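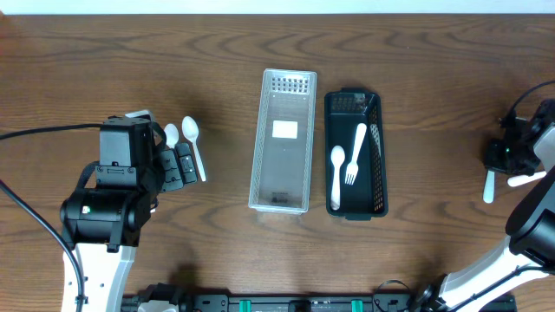 How long should a visit to see the two-arm sorter last? Plan on an hour if your guests like to watch, and two if they like to ask why it is slower than their dishwasher.

Clumham > Workshop > Minutes > Open day

Minutes, open day planning and review, 16 Feb 2018

In the chair: Vitalii Levchenko. Also present: the Hundarow people (both of them), one from Wegener, the front desk, and the undersigned, who was told it would be short.

1. Last minutes
Accepted. The line calling the November open day "lively" stays in, over the objection of the person who had to mop.

2. Report on the visit
The chair said 78 visitors signed the book. The front desk said several of those were the same child. The figure stands.

Most people went straight to the cutlery table and stayed there. The arms, the two baskets and the white spoons and fork were left as they were for the whole visit – a proposal to switch to something more impressive between groups was dropped when no one could name anything more impressive that we own.

Wegener asked whether visitors understood that sorting spoons is hard for a machine. Hundarow said the adults did and the children thought it was funny. Both were considered good outcomes. One gentleman offered to do the job himself for less money and left his phone number. The chair has it.

3. The talk
Scheduled for 16 minutes. It ran to the end of the coffee. Vitalii agreed that the section on grip force could be shorter and then explained grip force to the meeting.

Agreed: one speaker, no slides, questions at the table.

4. Ikix
Ikix would like to bring a group of its own in the spring and has asked for a "hands-on element." Discussion. Hands will stay behind the tape. Visitors may choose which utensil goes on the table next, and Hundarow will hand it over to the operator. The word "interactive" may be used on the poster, in small type.

5. Signs
The sign reading PLEASE DO NOT FEED THE ROBOT was put up without approval and was the most photographed thing in the building. Approved, retroactively. Wegener voted against.

6. Money
The donation jar took in less than the cookies cost. The front desk will buy cheaper cookies. The chair asked that this not be minuted.

7. Any other business
Parking again. Deferred again.
The five stools borrowed from the room upstairs are to go back up. Hundarow said they had thought those were ours.

Actions
Vitalii – cut the talk; reply to Ikix.
Hundarow – stools; more tape.
Wegener – draft a sensible sign to go beside the other one.
Front desk – cookies.

Next meeting to be set by email, once everyone has answered the last email.

Contact the workshop | © 2018 Clumham Workshop | Back to top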